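Flerent group trains produce-picking policy on rendered vegetables, reports transfer to real bench

21/04/2020

A policy trained only on simulated images of irregular vegetables has been run on a physical picking bench without further tuning, according to a technical report released by the automation group at Flerent. The method, called Mustard, targets a narrow problem: choosing a grasp point on a tapered object when the camera is too close to see all of it.

The report's lead author is Ingegerd Lindholm. Co-authors are Tõnu Luik and Ye-rin Chae, who wrote the renderer and the grasp scorer respectively.

Background

Most grasp planners for produce assume that the full outline of the item is available. On a bench with an overhead camera at a fixed height this usually holds. It stops holding when the camera is mounted on the wrist and the arm has already moved in for the last part of the approach. At that range a long root vegetable fills much of the view and one end is lost. Planners that fit an ellipse or a box to the visible region then place the center too near the visible end, and the fingers close on the narrow part of the item.

Lindholm's group had measured this on its own bench before starting the work. In 204 picks with the earlier planner, 82 ended with the fingers placed closer to the tip than intended. The report does not break those picks down by type of vegetable.

Method

Mustard replaces the shape fit with a network that predicts two quantities from a single color image: the direction of the long axis, and the distance along that axis to the widest cross section, including when that section lies outside the view. The second value is given with a spread. If the spread is above a set limit, the arm backs off and takes another image from higher up.

Training used rendered images only. Each one places a scanned vegetable model on a flat textured surface under a single light whose position and strength are drawn at random. The scans came from 134 items, mostly sweet potatoes, carrots and parsnips. Skin detail was kept at full resolution. Luik writes that early runs with smoothed skin gave a network that relied on the outline alone and failed when a shadow ran along one side of the item. With scars, cracks and fine lengthwise lines left in, the axis estimate held up better under the same shadows.

Glare was handled in the same way. The light is allowed to wash out part of the surface next to the item, so the edge has to be found against both bright and dark backgrounds.

The authors list three settings that mattered most: the amount of crop, the texture of the surface, and the range of the light. Surface texture had the smallest effect of the three, though long horizontal grain did pull the axis estimate off when the item lay nearly parallel to it.
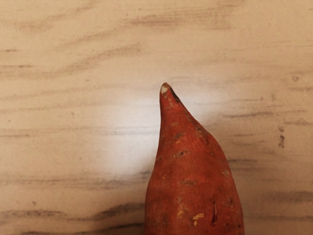
Results

The bench tests used the same arm, camera and fingers as the earlier planner, again over 204 picks. Finger placement too close to the tip fell from 82 cases to eight. Of those eight, most were carrots with a nearly constant width, where the widest section is poorly defined to begin with. Time per pick rose slightly — the second look is triggered often on short items.

An outside check was made by Jade Ashworth at Sakalauskas, a packing line integrator, who ran the released weights on a different camera. She reports similar axis estimates but a wider spread on the distance value, and suggests that lens distortion should be added to the renderer.

Limits

The method handles one item at a time on a flat surface. Overlapping items were not rendered and were not tested. Washed and unwashed skin are treated as one class, and heavy soil is absent from the scans. The report gives no figures for bruising.

Ona Uibo, who maintains the bench software at Flerent, said a version for piled items is being prepared with the Hisuvitz simulator, which handles contact between soft bodies. Rendering for that set is due to begin in May. The weights for the single-item network are available from the group on request, together with the renderer settings; the vegetable scans are not included.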